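Please Teach the Height Again After Every Finger Change
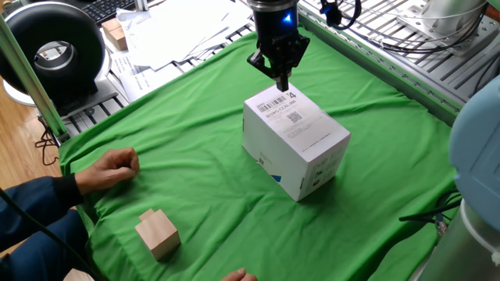

Touch check on the label side of a white box, cell at Tunden.

I look after one small picking cell at Tunden, and I want to argue for a habit that many people in my work find too slow. When the fingers of a gripper are changed, the touch height should be taught again by hand, on a real box, with the arm at its lowest speed. Copying the old value is not enough.

The usual answer is that new fingers come from the same drawing, so the number must be the same. I believed this also. In July we put a new pair on the cell and kept the saved height. The program was completed without any alarm, and we were satisfied. Later we found small dents in the tops of 17 boxes. The screws had been tightened in a different order than before, and one finger was standing a little lower than the other. The controller can't know such a thing.

My colleagues at the Grerngate site use a metal block for this check, which Utonetti sells with a certificate. It is a good block and I have nothing against it. But metal does not give way, and cardboard does. A cloth under the box also changes the height, especially when it has folds. If the daily work is cardboard on cloth, I prefer to check on cardboard on cloth.

I do it in this way. Lower the fingers in small steps until the tips just touch the top of the box. Write the value on paper. Go up, turn the box a little, and do it again, 5 times in total. If one value is far from the others, look at the screws before you look at the software.

It is true that this takes time, and the manager of the Onuoha line told me that his cell must make 400 picks before lunch. I understand him. Still, I would ask him how long his people need to repack the damaged ones.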